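Paewai Four-Piece Countertop Set: six weeks in, and I have questions

Rating: 2 out of 5

I bought the Paewai set in March, at full price, after reading far too many glowing write-ups that all seemed to have been posted within a day of the box arriving. Anybody can love a bowl for a day. I wanted to know what it would be like to live with these things on the counter next to the stove, getting knocked and wiped and shoved aside for the mail, and I couldn't find anyone who had waited long enough to say. So I waited.

What you get, according to the listing: an oval bowl with handles, a slotted wooden box, a utensil cup, and a lidded food container. The idea is that they all live in a row at the back of your work surface and leave the front clear for cooking. Paewai calls this "the back row system." I call it four things in a row, which I was already doing with a cracked mug and a shoebox.

The order came through Dirkumham, who were fine. The outer carton had a crushed corner but nothing inside had suffered. There is no manual, only a folded card with care instructions in very small gray type. The card tells you to hand wash everything. The listing says the bowl and cup are dishwasher safe. I wrote to ask which was correct and was told to "follow the guidance supplied with your product," and when I pointed out that both of these were guidance supplied with my product, the conversation ended there. I've been hand washing.

The bowl

This is the best of the four and I'll say so up front, before I start complaining. It's a pale blue oval with a small tab at each end to lift it by. I was suspicious of the tabs. They look like something a designer added late in the afternoon, and they are too small to get more than two fingertips on. For lemons, garlic, or a few rolls they do the job. For a full load of potatoes they do not, and I went back to carrying it from underneath like any other bowl.

The shape is what I've come around to. If you turn it so the long side runs from the front of the counter to the back, it takes up very little width, and width is what I never have enough of. A round bowl of the same capacity would eat the space where I keep the salt. I also like the color, which is quiet enough that it doesn't argue with the tile.

It does pick up marks. There's a gray scuff near one tab that won't come off with dish soap or baking soda. I don't know what made it.

The box

Oh dear, the box. It's wood, painted a peachy pink with a darker reddish band around the bottom, and it stands upright with a narrow slot across it, up high. The listing shows people dropping coupons and receipts into it. One of the lifestyle shots shows recipe cards. I tried recipe cards. Mine are the ordinary index kind, and they go in if you hold them level and feed them slowly, and then they are inside a box and you can't read them. I am not sure who wants to post a recipe into a box.

For receipts it's better. I've been stuffing grocery receipts in there since the first week, and it does keep them off the counter. Getting them back out is another matter. You tip it over and shake, and a few come and most don't. I've ended up fishing with a butter knife, which has started to chew the paint along the edge of the slot. That's my fault, I suppose, but I would like to hear the intended method.

It's sturdy, I'll give it that. It doesn't rock, and it hasn't tipped when I've caught it with an elbow.

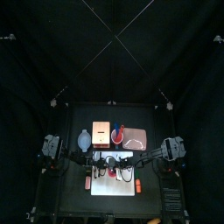 If the box were left out and the price came down to match, I would be writing a warmer review. Paewai won't split the set, though. I asked. The reply was that the pieces were "conceived together." Maybe they were, but I don't see what the slot has to do with the bowl, and I have looked at the two of them side by side every morning over coffee.

The cup

Small and pink. That's most of what there is to report. It holds utensils, provided you don't own many. Mine gets one blue utensil and one red, and they stick out well above the rim and lean away from each other in opposite directions like they've had words. Add a whisk and the whole thing gets nervous. Add a ladle and it goes over.

I put a handful of dried beans in the bottom for weight and that improved matters a great deal. I resent having to do this. A utensil cup has one job, and a wider base would have cost them next to nothing. My old mug, crack and all, held seven wooden spoons without complaint, and it came free with a bag of dog food.

If you are a one-spatula household, or you want somewhere to stand a couple of pens and a pair of scissors, it's a nice little object. I've since moved mine to the bathroom and it's been happier there. So have I.

The container

A see-through box with rounded corners and a faint pink tint. The tint is meant to tie it in with the rest. It mostly makes the contents look a little unwell. Rice is fine. White cheese in a wrapper looks like something you'd want to sniff first. I keep bread ends in it, still in their bag, because without the bag they went stale overnight, and a bread container that needs a bread bag is a hard thing to recommend.

The lid is the weak point. It presses down firmly on three sides and then sulks on the fourth. You go around again and a different side pops up. Some evenings I get it first try and some evenings I give up and set a can of tomatoes on top. I did the paper towel test, filling it partway with water and turning it over above a dry sheet, and the sheet was soaked before I'd finished turning. The listing says "seals in freshness," so they haven't promised it's watertight. I still expected better.

The rounded corners are good, though. Crumbs wipe straight out, and there's no groove for old flour to hide in. I have a square Grostard container that I've been cleaning with a toothpick for years, so I notice this kind of thing. The Grostard one does close, however, every time, with a click I could hear from the next room.

As a set

Do the four of them look nice in a row? They do. The blue at one end and the run of pinks after it is a pleasant combination, and on a dark counter they stand out well. A visitor complimented them, then picked up the box and asked what it was for, and I said receipts, and she put it down again.

Does having them in a row make cooking easier? A bit, and only because I cleared off everything else to make room. The front of the counter stays free and my white board can lie flat out in the open for once. But I could have had that benefit for nothing by throwing away the shoebox.

There's also the matter of cleaning behind them. With four separate objects you have four separate things to lift each time you wipe down, and because none of them share a height or a footprint, you can't slide them along together. A plain tray underneath solved it. The tray was not included. The Pronaner tray I used is the cheap kind with a raised lip, and it has become the thing on the counter I'm most satisfied with.

Wear after six weeks

Bowl: one scuff, otherwise as new.
Box: paint chipped at the slot (butter knife, see above).
Cup: no change.
Container: some fine scratches on the base. Lid no better and no worse.

Who might like it

If you've just moved and own nothing, and you'd like your counter to look as though somebody thought about it, you could do worse. If you rent a place with a small kitchen, get the bowl from somebody who is selling off the rest of the set. I've seen a couple of them listed secondhand already, usually with the box described as "never used."

If you already have containers that close and a mug that stands up, keep your money. I'm holding on to the bowl and the tray. The food container has gone to the garage, where it has some picture hooks in it and the lid doesn't matter. The box is still on the counter, full of receipts I can't get out.

Bought with my own money. Dirkumham's return window had closed by the time I made up my mind.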